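Bonjour à toute l'équipe,

Doaa Kettani m'avait demandé un point d'étape « pas trop long et pas trop administratif » sur le projet Doline, alors je me lance, en espérant tenir au moins la deuxième promesse ! Pour ceux qui prennent le train en marche : Doline, c'est notre petit programme de linge réutilisable pour les cantines et les gîtes du plateau, financé par la fondation Wirka depuis mars. L'idée de départ tenait en une ligne (remplacer l'essuie-tout et les serviettes en papier par du tissu qu'on lave sur place) et elle a pris pas mal d'embonpoint depuis.

Où en est-on ? Plutôt bien, avec un gros retard sur un point que je garde pour plus bas parce que je ne suis pas pressée d'y arriver. Nous avons 12 sites engagés, dont quatre gîtes qui n'étaient pas prévus au dossier et qui sont venus frapper à la porte tout seuls. Je n'ai pas eu le cœur de dire non. Du coup les quantités ont grimpé, et j'ai passé une bonne partie du printemps au téléphone avec Nghiêm, notre fournisseur, pour étaler les livraisons sans faire exploser le port. 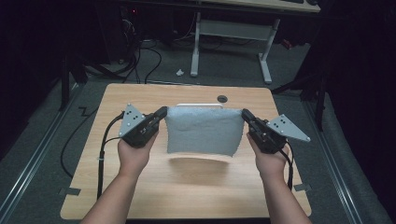

Côté commande, 2 200 pièces ont été livrées, torchons et serviettes confondus. Le reste attend le feu vert des cuisines, qui ne veulent plus de la première taille : trop grande pour les crochets, trop petite pour les plats, bref, une taille que j'avais choisie toute seule un soir à 22 heures et que j'assume. La nouvelle coupe est validée par tout le monde, y compris par la cuisine du collège, qui est notre juge le plus sévère (ils m'ont renvoyé trois versions avec des commentaires au stylo rouge).

La formation au lavage, c'est ma bonne surprise. J'avais prévu une séance par site, un peu scolaire, avec un classeur. Le classeur n'a servi à personne. Ce qui a marché, c'est de venir au moment du service, de rester jusqu'à la fin et de lancer une machine avec l'équipe. On parle température, dosage, séchage, on râle ensemble contre l'adoucissant (à bannir, il gâche l'absorption) et en une heure et demie c'est plié. J'aimerais continuer comme ça l'an prochain et basculer la ligne « impression de supports » vers les déplacements. Dites-moi si Wirka y voit un inconvénient.

Les lave-linge, maintenant. Voilà le retard. Les deux machines Beltden devaient arriver avant l'été et elles sont toujours en attente, une histoire de raccordement électrique dans l'ancienne laverie. Le devis de l'électricien est tombé à 3 902 euros, alors que j'avais budgété nettement moins. Je propose de prendre la différence sur la réserve pour imprévus, qui est encore intacte, et je vous envoie le détail à part. En attendant, on tourne avec la machine du gîte communal, ce qui oblige à des allers-retours en camionnette assez pénibles, surtout quand il faut croiser le car scolaire sur la petite route.

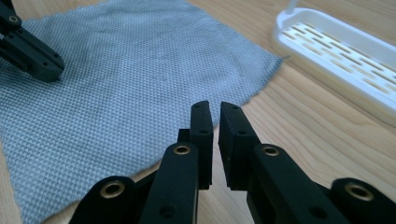

Photo : équipe Doline, tous droits réservés

Un mot sur les pertes, puisque c'était la grande inquiétude de la fondation au moment de signer. Nous en sommes à près de 200 pièces manquantes ou réformées. Une partie finit dans les sacs à dos des enfants et revient après les vacances, le reste part en chiffons pour l'atelier vélo, qui en redemande. Je trouve le chiffre correct pour un démarrage, mais je voudrais qu'on fasse un vrai inventaire à l'automne, site par site, avec la même feuille pour tous. Cette fois j'ai fait les additions à partir de bouts de papier de tous les formats, et plus jamais !

Ce que j'attends de vous avant la prochaine réunion :
Un accord (ou un refus, je survivrai) pour l'électricité.
Votre avis sur les quatre gîtes supplémentaires : est-ce qu'on les intègre officiellement à la convention ?
Le modèle de bilan financier, le mien date de l'ancien logiciel et les colonnes partent dans tous les sens.

Doaa a les factures et les attestations des sites dans le dossier partagé. Pour le reste, appelez-moi plutôt en fin de matinée, l'après-midi je suis souvent sur la route et ça ne capte pas dans la vallée.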